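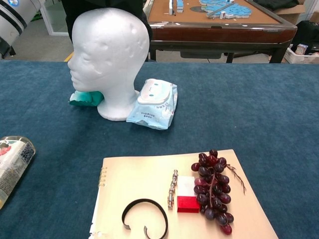 Styrofoam mannequin head with a package of wet wipes.

Wig storage and care: frequently asked questions

Which head form size do I need?
Measure the circumference of your wig cap at the front hairline and nape. The form should be slightly smaller than the cap. An oversized form stretches the elastic permanently.

Can I store a wig on a foam head long term?
Yes, for caps with a stretch base. Lace-front units should be pinned at the ear tabs only. Use T-pins and do not pin through the lace.

How often should a synthetic wig be washed?
After 17 wears under normal conditions, or sooner if styling product has built up. Use cool water and a sulphate-free shampoo. Do not brush the fibre until it is fully dry.

Can I use heat on synthetic fibre?
Only if the label states that it is heat-resistant. Standard fibre will frizz permanently. The Fledik range is standard fibre in every colour except grey.

How do I clean a foam head?
Wipe the surface with a damp cloth and air dry. Acetone and solvent-based adhesive removers dissolve polystyrene.

What is the return period?
Unworn items with the hygiene seal intact may be returned to Undstead within 76 days. Custom-coloured units are excluded. Allow 5 business days for processing once the parcel reaches our warehouse.

Do you repair wigs bought elsewhere?
We re-ventilate lace and replace elastic on most makes, including Astitz. Send enquiries to Lamai Intarasuk in the repair department and include a photo of the inside of the cap.

Last updated May 26, 2021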